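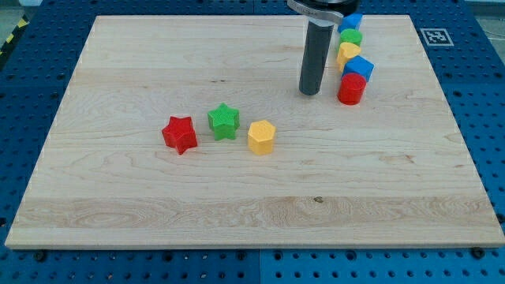 OK so, morning everybody, thanks for coming out on a Saturday. Quick show of hands before I start — who still has a toy from when they were little? (Wait. Let them laugh. Ask the front row what it is.)

I ran the toy library in Cruickshank for 14 years and I want to talk about what kids borrow, which is so different from what we think they'll borrow!

Slide 2. When we opened we had 238 toys on the shelves, mostly donated, and I spent way too much of the first grant on a big talking farm from Golletti. Lights, songs, the works. It went out a lot in October and then it just sat there. Meanwhile the plain blocks had a waiting list.

(Tell the Drullier story here if we're on time. Skip if the coffee was late.)

Slide 3, the loans chart. Last year we did 767 loans and 323 of those were blocks, shapes, or stacking stuff. I went back and checked because I thought I'd typed it wrong. Puzzles were next, and then dress-up, which surprised me.

Slow down on this part. Parents ask me all the time what age a block is for and I never have a good answer. A two-year-old carries it around. A five-year-old sells it to you as a sandwich.

Slide 4, lost pieces. We used to charge for them and I hated it, so we quit. People started bringing pieces back — sometimes pieces that weren't even ours.

Mention the Jemus branch opens its own shelf this fall, sign-up sheet is by the door. Then questions. Leave ten minutes, they always ask about washing.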